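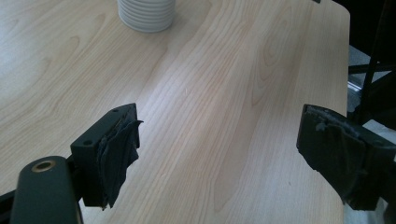 Prinwood coffee hour gets its tables back

Jan 20, 2022

The coffee hour at the Prinwood reading room is open again, and the regulars who had been asking at the front desk since June were glad to find the door propped and the urn already humming when they came in from the cold.

It is a simple sort of get-together, and always has been. You hang up your coat, take a cup from the stack on the table, fill it with coffee or tea, and sit down next to somebody you may or may not know. The hour starts at 9 in the morning and tends to run well past its name, especially when the weather is poor and people are in no hurry to get back out to their cars.

Zakhar Zakharchenko, who looks after the room, said he had ordered 3,000 cups for the year and was a little worried when the boxes arrived and filled most of the hall closet. "I thought, well, we will be drinking coffee until I retire," he said. "Then 100 of them went on the first morning, so now I am thinking I should have gotten more."

The tables came over from the old Berkow library branch when it closed its upstairs meeting room, and a good many people in town will remember doing their homework on them. Zakharchenko spent a couple of evenings tightening the legs and rubbing down the tops, and he is pleased with how they came up - so pleased, in fact, that he has asked everyone to please use the coasters.

Baked goods are coming from the Polishchuk bakery on Mill Street, which is sending over poppy seed rolls and whatever else is left from the early batch. There were apple squares the first morning, and they did not last long.

Coffee hour is free, though there is a jar by the sugar for anyone who would like to chip in. Children are welcome, and there is juice for them. Parking is behind the building, off Flisitz Lane, and the side door is the one without steps.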